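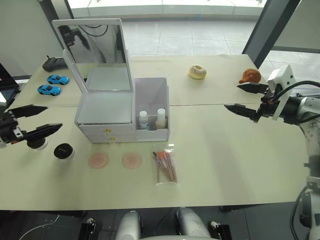
Sumathi Hegde told me to quit after episode 2, and I wish I'd listened. "The Treltwood Tapes" is a four-part documentary on the Aasen ferry fire, and it should've been a two-parter – there's one great hour in it and a whole lot of drone shots of fog.

The great hour is the third. Eyvindur Holst, the retired harbor clerk, reads from his old logbook and I got actual goosebumps! He's calm, he's funny, and he remembers everybody's name.

Then the finale gives 50 minutes to forum theories (a guy with 1,000 posts on the subject gets more screen time than the families) and I was grumbling at my TV. The music never lets up either.

Watch part three, maybe part one if you need the background. I'm giving it two and a half stars, and the half is for the logbook.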